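Bench Tips for a Two-Arm Build in a Shared Workshop

Updated Thu 8 March

These notes come from the arm bench at the Paterson workshop. They assume the arms are already bolted down and will move under their own controller. Wiring of the controller itself is covered in the Visero setup notes and is not repeated.

Mounting and clearance

Mount both arms before deciding where anything else goes. Move each joint by hand through its full range with the power off and mark the reach on the bench with painter's tape. Keep the controller, keyboard and power strip outside the tape where possible. If something has to sit inside, enter it in the software as a keep-out box and leave a margin of 6 cm on every face.

A wall behind the bench counts as an obstacle. Enter it as a plane, then move the plane 7 cm toward the arms. Wrist housings and cameras stick out farther than the default arm model says they do.

Retighten the base bolts after the first day of running and again after a week. Wood compresses under the base plate. A steel backing plate on the underside of the bench slows this down but does not stop it.

Cables

Leave a service loop at the wrist. Set its size with the wrist turned to the end of its travel, then turn it to the other end and check that the cable does not catch the gripper. Hook-and-loop straps are better than zip ties while the build is still changing. Zip ties get pulled too tight, and cutting them off nicks the jacket.

Run camera cables down the back of the arm and strap them just above and just below each joint, never across it. Label both ends. Two black USB cables of the same length will be swapped sooner or later, and the software will not complain when the left view shows up on the right.

Pluggable terminal blocks should be seated with the power off and given a light tug afterward. If one can be plugged in backward, put a dot of paint on the plug and a matching dot on the housing.

Grippers

Check fingertips for play at the start of each session. Hold the wrist, rock the gripper, and tighten the mounting screws if there is any click. Use removable threadlocker on metal-to-metal screws only. Some grades crack printed plastic.

Wipe the contact surfaces with isopropyl alcohol on a lint-free cloth. Do not spray anything directly at a gripper or a camera. Spray the cloth.

Loop-shaped fingers flex under load. Program the closing distance a little past contact and let the flex take up the rest. If the motor current keeps climbing after contact, back the distance off in small steps.

Markers and fixtures

Print fiducial tags on matte paper. Laminated tags reflect overhead lights and drop out of detection at shallow angles. Measure the printed square with calipers and enter the measured size in the software. Printers scale without warning.

Stick tags flat to the bench and burnish the edges down. A lifted corner moves the reported position. Replace a tag when the black areas are scuffed.

A perforated plate is worth the money for holding fixtures. The Mokier plate on this bench is inventory number 1845, and its hole pattern is taped inside the cabinet door. Printed fixtures should have slotted feet so they can be shifted by less than one hole.

Running speeds

Write the speed mode on the whiteboard before running. Anyone walking up should be able to read it from the aisle. Run every new path in slow motion from start to finish before switching to full speed, including paths that differ by a single waypoint. Changing a tool or a fixture makes it a new path.
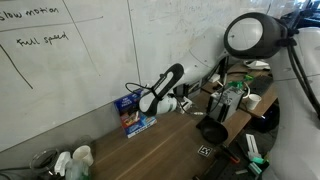 Shutting down

1. Park both arms in the folded pose. Do not cut power with an arm extended. The brakes on the Adberg joints let the arm sag slightly before they hold.

2. Save the log and copy the calibration file to the shared drive under job code 3055.

3. Switch off the controller, then the power supply.

4. Return hand tools to the rack, including anything left on the plate.

5. Take cups and open containers off the bench.

6. Erase old speed notes from the whiteboard.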